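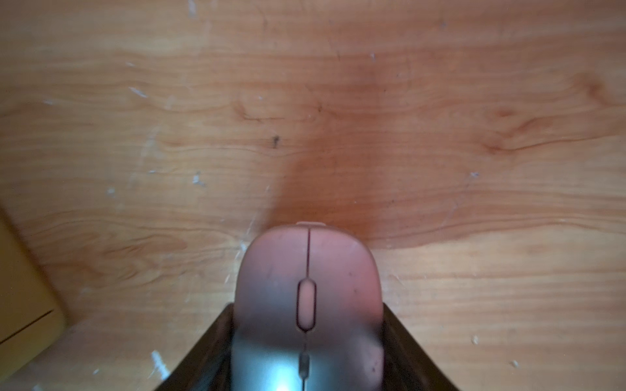
Trorent Two-Arm Bench — Set-Up Guide
Section 3: Grip Faults and Dropped Objects

A grip fault stops both arms and leaves the fingers at their last position. An object may still be in the gripper.

CAUTION: Do not put your hands between the arms while the drives are on. A stopped arm can restart when the fault is cleared.

3.1 Clearing the fault

1. Press the stop button and wait for the drive light to go out.
2. Support the object with one hand. Thin plastic parts can tip as the fingers open.
3. Turn the manual release until the object comes free.
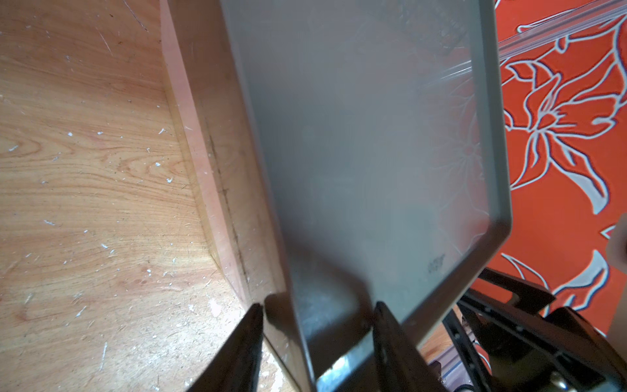 4. Wipe the finger pads with a dry cloth. Dust on the pads is the usual cause of slip.
5. Check that the wrist cable has not caught on anything.

Note: If the fault returns on the same object, lower the closing speed before you raise the force. Too much force bends trays and covers — the sensor then reads the bend as slip.

3.2 Before you restart

1. Remove loose items from the path of both arms.
2. Turn the drives on from outside the enclosure. 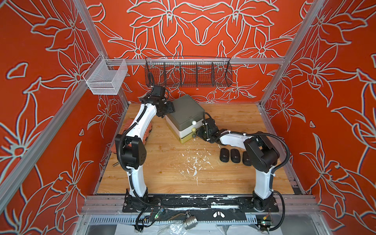

3. Home one arm at a time. The arms share the space in the middle of the table and can collide if homed together.
4. Run 2 test grips at low speed.

Fault 98 after homing means the finger position was lost. Repeat 3.1, then recalibrate. Replace the finger pads every 1,000 grips.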